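Plitdale cell back in service after finger pad rework

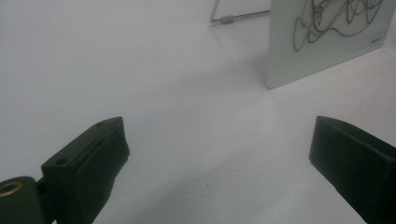 What was changed

The Rurken handling cell at the Plitdale site returned to normal running in February after a rework of its two-finger gripper. The cell moves framed panels and sheet stock between the inspection table and the packing line. Operators had reported uneven grip on upright panels, mostly toward the end of the second shift.

Maintenance traced the fault to the finger blocks. The inner pads had worn at different rates, and one hinge screw had backed out far enough to let its finger lean under load. Both dark green blocks were replaced as a matched pair. The left hinge piece carries a brass-colored threaded insert, so the screw can be removed and refitted without cutting into the plastic.

Setup procedure

With the fingers open over the white table surface, the technician checks that both tips sit at the same height, then closes them on a gauge block and records the offset. The limit is 3 tenths of a millimeter. A short run of 19 test picks follows at reduced speed, using a scrap panel. The hinge screws are then checked again for torque before the guard is closed.

Total downtime was roughly 200 minutes, including the test run. Most of it went to realigning the left finger, which needed a second shim.

Service interval

Pads will now be measured every 700 operating hours. Vakden, which supplies the blocks, has agreed to ship them in pairs from the same batch. A second cell at the Hinojosa building uses the same gripper and will get the new blocks at its next planned stop.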